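Stanisława Grabowska has graded cotton knit for 21 years, first at a mill laboratory and now as head of textile testing at Whitlock, a contract lab that takes in finished garments from uniform suppliers. I spoke with her in September on a narrow subject: why a T-shirt that measures correctly on the day it is bought does not measure correctly after it has been washed, and what a buyer can specify to limit the change.

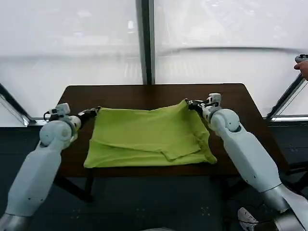
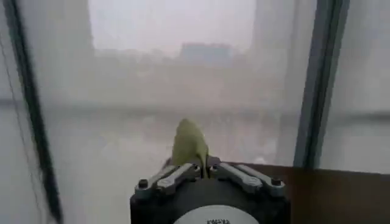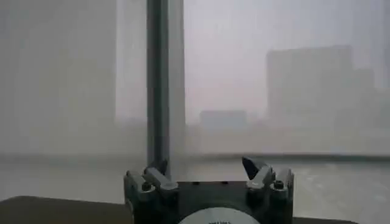
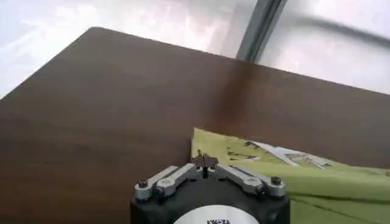 Her first point concerned vocabulary. Buyers use "shrinkage" for every dimensional change, and she would like them to separate at least two kinds.

"Relaxation shrinkage is tension coming out," she said. "The fabric was pulled lengthwise in knitting, in dyeing, in drying and again on the spreading table. Water lets the loops go back to the shape they prefer. Most of that happens in the first wash. Then you have the change that accumulates, mainly from tumbling, and that one goes on for several cycles."

In plain single jersey the two directions behave differently. Length is usually lost. Width may be lost, held or even gained, depending on how the fabric was finished. A shirt can come out of the dryer shorter and wider, with nearly the same area of cloth in it. Grabowska said this accounts for a large share of the complaints she reads, in which the customer reports that a size medium has become a small. On the measuring table, the chest is within tolerance and the body length is not.

The procedure at Whitlock is conventional. Garments are conditioned flat in a room held at constant temperature and humidity, then marked with pairs of reference points in both directions. They are washed, dried by the method the buyer has named, conditioned again and remeasured. Results are given as a percentage, with a minus sign for loss. Her lab runs 5 cycles unless the buyer asks for fewer.

"One cycle is cheap, and it flatters the fabric," she said. "If the supplier sends me a report with one cycle on it, I want to know what the other four looked like."

The drying method matters more than the wash temperature in most of the cotton she tests. Line drying leaves a wet knit hanging under its own weight, which can mask part of the lengthwise loss. Flat drying is gentler and takes up space. Tumble drying combines heat with agitation, and the agitation does much of the work. She advises buyers of work uniforms to test by tumble drying whatever the care label says. Her reasoning is that the label is read once, if at all, and the shirt is dried in whatever machine is available.

I asked about spirality, the fault in which the side seam of a T-shirt migrates toward the front after washing. Grabowska described it as a yarn problem that appears in the garment. Yarn with high twist tries to untwist, each loop leans slightly, and the lean adds up over the length of the body. Knitting machines with many feeders contribute their own slant. A finisher can straighten the cloth under tension so that it looks square when it is cut.

"It is square on the table and crooked in the laundry," she said. "You can push it straight with a stenter, but the yarn has not changed its mind."

Whitlock measures the displacement of the seam at the hem and expresses it as a percentage of the seam length. She reports any result above 5 percent with a comment, although the pass limit is the buyer's to set. Plied yarn reduces the effect at a cost few T-shirt programs will carry. Alternating yarns of opposite twist also helps, provided the mill keeps its cones in order.

Sibusiso Shezi buys for Darora, a company that supplies shirts to garden centers and parks departments, and he joined the second half of our conversation by phone. His most recent order was for 600 shirts in one color, and he rejected the first delivery on length. The purchase specification had allowed 7 percent in either direction, a figure he had inherited from an older document.

"The shirts passed," he said. "They passed and people could not keep them tucked in. I rejected them anyway and paid for the argument."

He has since divided the requirement. Length and width have separate limits, the number of cycles is stated, and the drying method is named. He also asks for the finished weight per unit area before and after washing. A sharp rise in weight shows that the knit has closed up considerably, which is useful evidence when the marked points are disputed. Grabowska agreed with the addition and noted that the weight specimens must be conditioned in the same way as the garments, a step that some labs skip.

Compacting was the one subject on which they differed. In this process the finisher pushes the fabric back on itself lengthwise before cutting, so that part of the loss has already taken place. Shezi now requires it on every order. Grabowska considers it sound practice but has seen compacted rolls stretched out again by careless spreading in the cutting room. She would prefer that the cut panels be tested as well as the roll. Shezi said his suppliers would not accept a second test at their own expense, and that Darora had not yet agreed to pay for it.

On storage between cutting stages, Grabowska was brief. Rolls should be opened and left to rest slack before spreading. The resting time depends on the fabric, and elastane blends need longer than plain cotton. She asks for the time to be written on the roll ticket. Of the last 7 tickets she was shown, two had it.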